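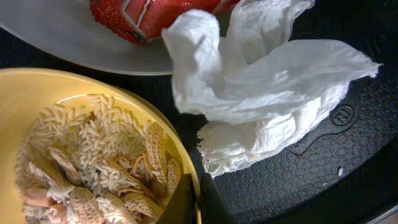
Progress report no. 2 to the Delaunay workshop fund
Project: Irkodell tabletop arm
19 Nov 2018
Prepared by Thandeka Nkosi

Status

The arm is assembled and runs from the shared bench. The base and shoulder have not changed since the May report. Work in this period went into the wrist, the two-finger gripper and the wrist camera, in that order.

Mechanical

The first set of fingers flexed at the tips when closing on thin objects. They were replaced with a stiffer pair, finished in matte black to keep reflections out of the camera. Backlash at the wrist joint is lower after the Trivard gearbox was shimmed, but it still shows when the arm reverses direction under load. A second shim is on order.

Camera and software

The camera sits close to the fingers, so they are out of focus and take up the bottom of the view. We accept this for now. The fingers serve as a fixed reference when the mount shifts. Frames are stored on the Falen board and copied off at the end of each session. The log holds 1,221 frames to date.

Sorting task

The target remains the one agreed in the proposal: pick peanut shell out of uncooked rice in a bowl and leave the rice behind. Shell pieces lying flat between the grains are the hard case. Curved halves give the fingers an edge to close on, and pieces standing up near the rim can be reached from the side, provided the approach clears the bowl. Pale shell against white rice also gives the detector little contrast, and crumpled paper towel nearby has set off false detections. Background clutter will stay in the training frames.

Spending

700 of the grant has been spent, nearly all of it on the gearbox and motor drivers. No change to the total is requested.

Open items

Wrist backlash - second shim to be fitted and measured.
Grip force - currently set by hand, to be moved into the config file.
Cable at joint 4 - rubs on the bracket, needs a clip.
Detector - retrain with more flat fragments before the next report.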